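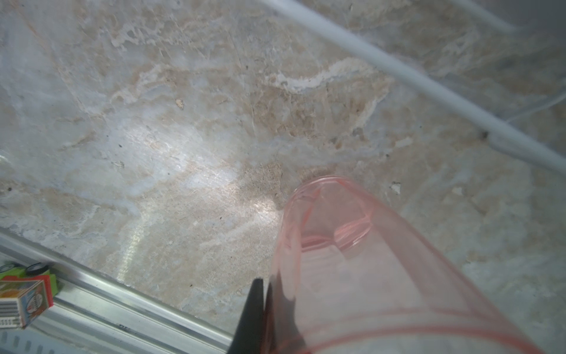
July, just after lunch. Second go at the elderflower cordial for the Genovcombe open day, and I'm much happier with it than I was with the first. Els Van Hecke thought that one far too sharp (she was very kind about it), so I've dropped the citric acid and let the heads steep for two nights, lids on. Tastings are in the see-through pink plastic cups again – lovely and cheerful, but the tint makes it hopeless to judge the colour of a pale cordial, so please use glass for that part.

Toon Bosman strained batch 3 through the old muslin and lost around a cupful, poor man. Batch 4 still looks cloudy to me. Leave it in the cold store, and do taste it before adding more sugar!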